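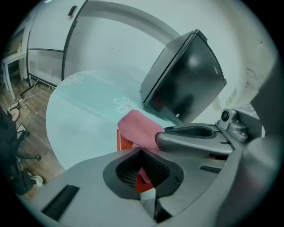 Why Do Towels Soak Up Water?

Spill a glass of milk and what do you grab? A towel, a rag, an old T-shirt, whatever is closest! You drop it on the puddle and the puddle starts to disappear. But where does the milk go? Cloth doesn't have a mouth, and it certainly doesn't have a stomach. Let's find out what is going on in there.

Cloth is full of holes

Get a washcloth and hold it up to a bright window. See the tiny dots of light coming through? Those are gaps between the threads. Now look at one single thread, with a magnifying glass if you have one. It isn't smooth like a wire. It is made of lots of thin hairs twisted together, and these hairs are called fibers. There are gaps between the fibers too, much smaller than the ones you saw against the window.

So a towel is really a huge maze of tiny tunnels. When you dry your hands, the water goes into the tunnels.

Water likes to stick

Water is made of very, very small bits called molecules. Water molecules pull on each other, and that's why a raindrop on a leaf sits there in a neat little bead instead of spreading out flat.

Water molecules also pull toward some other things, and cotton is one of their favorites! When water touches a cotton fiber it grabs on and creeps along it. The molecules in front pull the ones behind them, like kids holding hands in a long line. In a narrow tunnel there is fiber on every side to grab, so the water can climb a long way, even straight up!

Scientists call this capillary action (say it KAP-uh-lair-ee). Plants use it too. It helps water move through the soil and through the thin tubes inside roots and stems.

Why are bath towels so loopy?

Look closely at a bath towel and you will probably see hundreds of little loops standing up from it. This kind of cloth is called terry cloth. All those loops mean more thread packed into the same space, and more thread means more places for water to go. A bedsheet may be cotton as well, but it is flat and thin, so it fills up fast. Try drying off with a sheet after swimming and you'll see what I mean!

Raincoats are the opposite. They are often made of nylon or polyester with a special coating that water doesn't like to grab. The drops stay round and roll right off.

Try it: the walking water race

You will need two glasses, water, food coloring, and a strip of cotton cloth long enough to reach from the bottom of one glass to the bottom of the other. Ask before you cut anything up!

Fill the first glass almost to the top and stir in a few drops of food coloring. Leave the second glass empty and stand it right next to the first. Put one end of the strip in the colored water and hang the other end down inside the empty glass.

Now watch the cloth. The color starts climbing almost right away. After 15 minutes, see how far it has traveled. Then go and play, and come back later in the day. There should be water in the second glass, and it got there without anybody pouring!

Want to make it a race? Cut strips from different things, like a paper towel, a sock, and a piece of an old polyester shirt. Make them all the same width, dip the ends at the same time, and mark the water line on each one after 7 minutes. Guess the winner before you start.

What about drying?

A wet towel doesn't stay wet forever. The water molecules are always jiggling, and some of them jiggle hard enough to break loose and float off into the air. This is evaporation. Warm air helps, and so does wind, so a towel on a clothesline dries quickly on a breezy summer afternoon and very slowly on a gray day in November.

Crumple the same towel into a ball and it will still be damp the next morning. The water in the middle has no easy way out. Tiny living things like bacteria and mold love damp, dark places, and they are what makes a forgotten swim towel smell so bad. So spread it out!

Words to know

Absorb: to soak something up.
Fiber: a thin hair of material, such as cotton or wool.
Capillary action: the way water creeps through very narrow spaces.
Evaporation: when a liquid turns into a gas and drifts away into the air.

Written by Colette Hoarau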